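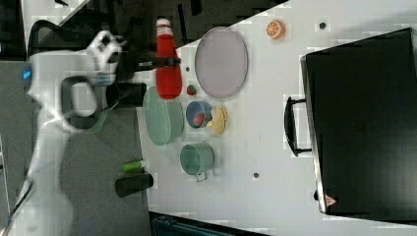
I'd been trying to get somebody from Groltine to sit down and talk to me about play dishes for ages, and when it finally happened I got a whole hour and more opinions about cups than I was ready for. Groltine, if you haven't come across it, is a toy-lending library that runs out of two rooms above a print shop, and the woman who runs the kitchen shelf (she asked me to leave her name out, "because the parents already call me at dinner") is the one who decides what goes into each set. She doesn't think much of matching sets. A big oval plate in pale green, another in lavender pink, a teal mug with a small handle, a little blue bowl: that's her idea of a table, and every piece in it is a different color on purpose.

"If everything's the same color, the kids fight over who gets which one anyway," she told me. "At least with these they can say what they're fighting about. I want the pink plate. Fine! Now we're having a conversation."

I asked her where the food comes in, and she got very animated. Food, in her view, is where most toy kitchens go wrong. People buy these enormous boxes with a tiny plastic leek and a tiny plastic lobster, and the kids ignore all of it. She sticks to the stuff kids really eat, or at least stuff they'd recognize. A banana. A strawberry. An orange slice, and she was firm about the slice.

"A whole orange is a ball," she said. "You hand a three-year-old a whole orange and it's going across the room. With the slice you can see the segments, so it's food. They'll put it on a plate."

She told me the library has 1651 pieces in the catalog right now, and 205 of them are what she calls kitchen things. I said that sounded like a lot of kitchen things. She said it was nowhere near enough, and that in July she'd had to turn people away because every last bowl was out on loan.

We talked about bowls for a good while. (I know. But it was interesting!) She likes them small, because a small bowl looks full with one thing in it, and kids like full. She likes the plates big for the opposite reason, so there's room to miss. I'd never thought about missing a plate, but then I don't spend my mornings watching toddlers serve lunch.

"The plates with a rim are the ones I reorder," she said. "Things stay on. You can carry it over to your grandpa and the strawberry gets there."

The cups were a sore point. She'd ordered a run of plain black ones from a supplier called Majumder and she's still of two minds. They look good, she says, a bit grown-up, and the older kids use them for coffee. But they tip over and they roll, and when they roll they go off the edge and under the nearest chair, and she's the one down on the carpet looking for them. A mug at least has a handle to stop it.

"Half my job is under the table," she said, laughing. "I should get knee pads."

Then there are bottles. She loves a bottle. I expected her to say it was because kids like to pour, and she does say that, but mostly she likes that a bottle can be anything. A red one has been ketchup, juice, shampoo and, for one whole morning, a fire extinguisher. She won't put labels on them for that reason. A parent once offered to print some very nice ones and she said thank you and put them in a drawer.

I wanted to know how it all travels, because the sets go out to day cares as well as to families. Every day care gets a hard case with a list taped inside the lid, and the list is pictures, so the kids can do the packing themselves. Plates go in first, flat, then the cups and mugs, and the food goes in last, in a cloth bag. The Jokitberg day care sends theirs back perfectly every time. Another place, which she wouldn't name, has sent back sets with real raisins in them.

"Everything gets washed," she said before I could ask. "Warm water, dish soap, towel. I don't do the dishwasher, it wrecks the paint."

What's next? She'd like a second teapot, and she's had her eye on some bread from Zirnumum that comes in slices, though she thinks the price is silly. The new sets can be borrowed starting 16th August, and if you want the one with the teal mug, she says to call early. Just not at dinner.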